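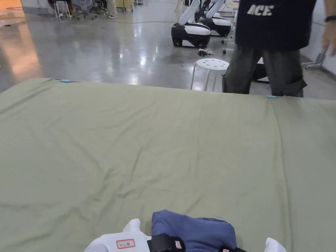
**Handout 4 – Collecting examples with hand-held grippers**

Course: Learning from Demonstration, second part
Notes prepared by Iresha Munasinghe, with corrections from Walter Tello

Last Friday we spoke about the policy and what it receives as input. Today we go one step back, to the place where the examples come from. Many students find this part less interesting than the training. I ask you to read it with attention, as you will spend the larger part of the project on it.

## 1. What we call an example

In this course an example (or "episode") is one complete execution of one task by one person. It begins with both hands in the start position and finishes when both hands are again at rest. Each episode contains:

- the video from each camera
- the position of each gripper in space
- the opening of the jaws at each moment
- the task name and the initials of the operator

The person does the work with the grippers in the hands, and no robot arm moves during the recording. The learning system must later transfer these movements to an arm with other joints and other limits. Therefore a movement which is comfortable for your wrist can be impossible for the machine. Please keep the elbows low and do not twist the gripper more than a quarter turn.

## 2. The cloth tasks

Cloth is difficult for a reason you will remember from Handout 2: it has no fixed shape. A cup can be described with a position and a rotation. A piece of fabric on the table can lie in so many ways that we cannot write them all down. We can only show the system enough of them.

For the folding task, the Mendwood group works with 324 accepted episodes and the Cumen group with 58. Both groups used the same training settings. The Cumen policy learned to grasp the fabric, but it often closed the jaws too early on a corner which was folded under. When Leire Calvo looked through the 58 episodes, she found that almost all of them started with the fabric flat and the corners visible. The policy had no occasion to learn the other case.

From this we take a simple rule: **the start must change**. Before each episode, pick up the fabric, let it fall, and begin from the shape it takes. Do not make it nicer with your fingers.

## 3. Before you record

1. Read the label on each gripper and write it in the session sheet. Left and right must not be exchanged during a session.
2. Switch on both units and wait for the green light.
3. Open and close the jaws completely, two times, so that the zero point is correct.
4. Check the background cloth. If it has moved, fix it again before the first episode and leave small wrinkles as they are.
5. Put both grippers on the table in the start position, with the jaws toward each other.
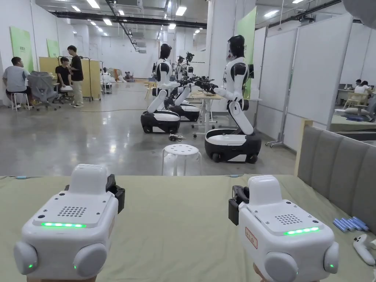

From this position you take the grippers in your hands, start the recording and count silently to two. The short pause helps us later to find the first frame of the episode – without it the cutting must be done by hand, and Shafiq Bhuiyan has done enough of this in August.

## 4. What to keep and what to throw away

A failed grasp is not always a bad episode. If you miss the fabric, open the jaws, try again and succeed, keep it. The system needs to see how a person recovers. Throw the episode away in these cases:

- a finger touches the fabric
- one gripper leaves the view for a long moment
- you stop to talk or to think
- the fabric falls from the table

Mark the episode as rejected in the sheet, but do not delete the file. Iker Carrasco uses the rejected ones for the exercise on filtering.

## 5. Work for the next session

Each pair records 40 episodes of the folding task, 20 per person. Change the operator after every ten, as tired hands become slow and the speed is also learned. The shared collection (folder *Haque*) should reach 1,000 episodes before the end of the course.

Answer also in writing, half a page:

- Which start shapes appeared often in your set, and which are missing?
- Compare the duration of your first five and last five episodes. What do you observe?

Upload the session sheet together with the files. Sets without a sheet can't be accepted.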